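3.2 Choice of surface finish

The second part of the project deals with glare from polished worktops in rooms used for reading and close work. Two finishes were compared: a gloss sheet with a dark veined print, sold by Trorkel, and a matt sheet in plain grey from Sondov. Both are sold for kitchens and shop counters. Neither supplier gives a gloss value in the product leaflet, so values had to be measured.

Gloss was read at 60 degrees with a Folent hand-held meter borrowed from the materials laboratory. The meter was checked against its black glass tile at the start of each session and again at the end. Readings were taken on a grid of 50 points per sheet, after wiping with a dry lint-free cloth. Points within 20 mm of a cut edge were left out — the saw had lifted the film slightly on one side of the Trorkel sheet. 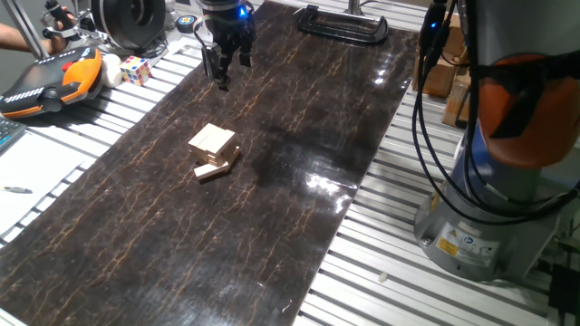

Lighting in the test room was set to 500 lux at desk height, the level normally used for office tasks. The ceiling fittings are older tubes behind clear covers. Daylight was excluded by blinds. A first set of readings, made on a Saturday with the blinds half open, was discarded.

3.3 Procedure

Each participant sat at the desk and read a printed page of plain text placed flat on the sheet under test. The page was then moved to the next of 6 marked positions. At each position the participant gave a discomfort score from one (not noticeable) to nine (intolerable). The order of positions was drawn by lot, and half the group began with the matt sheet.

Seat height was fixed. Eye height was therefore not the same for all participants, and this affects the angle at which a reflected lamp is seen. Bastien Moulin, who ran the sessions in September, recorded eye height for each person so that the angle could be worked out later.

In total 373 scores were collected. Missing scores came from two participants who left before the second sheet, and their results are kept in the table for the first sheet only.

3.4 Treatment of results

Scores were treated as ranks and not as measured quantities. The median was taken for each position and sheet. The method follows the Vasseur worksheet issued with the course, with one change: positions where the reflected lamp fell wholly outside the page were grouped together.

A dark ground makes a reflected lamp stand out more than a pale ground of equal gloss. The two sheets differ in both gloss and colour, and the present test cannot separate the two effects. A pale gloss sheet should have been included. It was ordered but came too late to be cut. 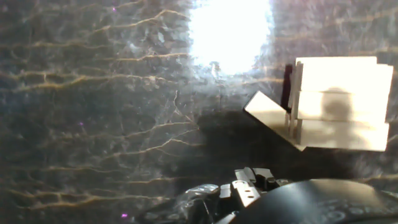
Building Services Project Reports, Issue 6, p. 50

3.5 Sources of error

The gloss meter reads a small area, and on a patterned sheet neighbouring readings may differ. Repeat readings at one point agreed closely. Readings at different points on the Trorkel sheet were more widely spread, and no link with the printed pattern was found.

Lamp output falls as tubes age and also varies during warm-up. The lamps were switched on half an hour before each session, but output was checked only at the start.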